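Paying by Phone Bill for Campus Extras: What We Learned From Building Fidell

Term project report, Mobile Business Systems, May

1. Why we picked this topic

Our group wanted to work on something every student carries around all day, and that meant the phone. We kept coming back to one question. If you can add a ringtone or a game to your monthly bill, why can't you pay for a locker, a print job or a late library fee the same way? Most of us had never thought about how that charge gets from a tap on the screen to a line on the bill, and once we started reading we were hooked!

The system we built is called Fidell. It is a small web app that lets a student buy low-cost campus services and have the price added to a phone account. No real money moved at any point. We used Skulix, the test carrier that our department runs for class projects, and it behaves a lot like a real billing gateway (including the annoying parts, which we'll get to).

2. How a purchase works

The student picks an item and types in a phone number. Fidell sends a request to Skulix, and Skulix texts back a short code. When the student enters the code, the charge is approved and Fidell stores a receipt. If no code comes in within 2 minutes, the request is dropped and the student has to start over.

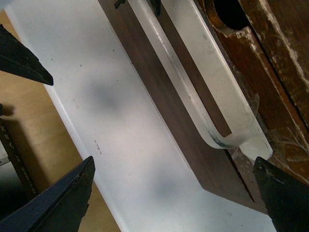
We argued for a long time over that time limit. A short window is safer, but our first testers kept missing it when they switched between the text message and the browser. In the end we kept the limit and fixed the page instead, so that the code box stays open and the timer is easy to see. Complaints stopped almost right away, and we were very happy with that.

The other big choice was where to keep phone numbers. Our first version saved them in the same table as the receipts, which made searching simple but was a bad idea for privacy. Now the receipt only holds a random token, and the number sits in a separate table that the store pages can't read.

3. Testing

We signed up 38 students from two dorms, and between them they made 127 test purchases. We wanted a mix of people, so we included some who pay for everything with a card and some who still like cash. Each person got a pretend balance and a list of things to buy, and then we let them play around with the rest of the catalog.

The part we enjoyed most was the failure testing. Skulix can be set to reply late, reply twice or not reply at all. The double reply was the nasty one - Fidell happily charged the same locker rental twice, and one tester ended up with a negative balance before lunch. We fixed it by giving every request its own ID and ignoring any reply whose ID had already been used. It's a small change in the code, but it taught us more than any chapter in the textbook.

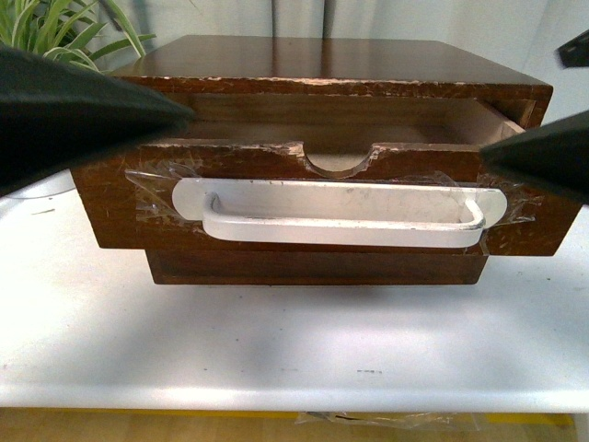 We also compared checkout time against Enitis, the card payment form used by last year's group. Carrier billing was faster for first-time buyers, who had no card number to type in. For repeat buyers the two were very close, and Enitis came out slightly ahead when the card was already saved. That surprised us! We had expected to win both rounds.

4. What the testers thought

After the trial we handed out a short survey. People liked not needing a card, and they liked getting one bill at the end. Their main worry was losing track of small charges, especially students whose parents pay for the phone plan. Several asked for a weekly spending cap, so we added one on the last Friday of the project. It works, but it has only been tested by our own group and we wouldn't call it finished.

Refunds are the weakest part. Right now a refund has to be entered by hand, and the receipt page doesn't show it until the next day.

5. Next steps

The next group could take over the Shboul module, our reporting tool. It reads the receipt table and shows which items sell at what time of day. We'd love to see it handle refunds and send an alert when someone gets close to the cap. The code is commented and the setup notes are in the project folder.

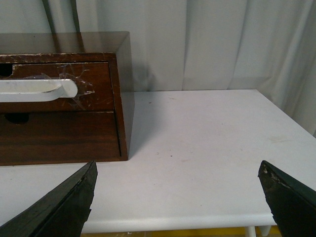
Figure 3. Brown cabinet with stacked drawers on a white tabletop.

6. Grading notes

The demo runs on any laptop with a browser. Start Skulix first, then Fidell, or the login page will hang. The survey form and the test log are in the appendix.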